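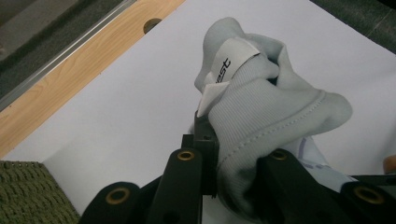 Textiles 1, handout wk 3. Knits vs wovens, and why ribbing does what it does

Read before lab. Bring a hand lens, pins, a ruler and one old knit top you don't mind cutting.

Recap from last time
Woven = two sets of yarns crossing at right angles. Warp runs the length, weft goes across. Stretch mostly on the bias.
Knit = loops pulled through loops. Stretches because the loops change shape, even if the yarn itself has no give at all. People mix this up on the quiz every year.

Terms you need
Course: a row of loops, side to side.
Wale: a column of loops, up and down.
Gauge: how many loops in a given width. Higher gauge, finer fabric.
Face / back: on plain jersey the face shows little Vs, the back shows bumps.

Jersey
Single knit, one set of needles. Cheap, quick, light. Curls at the cut edges: toward the back at the sides, toward the face at top and bottom. Annoying to sew. T-shirts, linings, underwear.

Rib
Knit and purl wales alternate. 1x1 is one of each, 2x2 two of each. The knit wales come forward and the purl wales sink back, so the fabric pulls itself in sideways. Lots of width stretch, good recovery, lies flat when cut. Hence cuffs, neckbands, waistbands. Same yarn as the body very often, only the structure is different.
Recovery drops with wear and heat. A bit of elastane helps, untill the elastane goes.

Attaching a rib band (we do this in lab)
Band is cut shorter than the opening. Quarter both, pin at the quarters, stretch the band to fit as you sew. Do not stretch the body. Seam allowance goes toward the body, topstitch if you want it to stay put.
Too long a band = wavy neckline. Too short = puckers.

Fleece and sweatshirt knits
Extra yarn laid in on the back, then brushed. Brushing weakens it a little. Pilling is worst where things rub, underarm and side.

Fiber content and care
Structure and fiber are separate questions!! "Jersey" tells you nothing about cotton or polyester. Look at the content label, and if it's gone do the burn test (hood on, tongs, hair tied back, see safety sheet).
Cotton knits shrink more in length than in width, loops relax when wet.
Wool felts with heat plus agitation.
Polyester holds shape, holds oil stains too.

Shrinkage exercise
Cut a square from the body of your top, mark 15 cm along the wales and 15 cm along the courses. Wash at 60 C, tumble dry, lay flat, measure again.
Percent change = (before minus after) / before x 100
So if a 15 cm line comes back at 13, that is 13.3 percent. Do both directions and report them seperately. Not the average.

Reading
Trivetley course reader, section 3. Skip the part on warp knits, we get to those in October.
The Thampi swatch set is on reserve, do not take swatches out of the sleeves.

Hand in: swatch, numbers, one paragraph on which direction moved more and why.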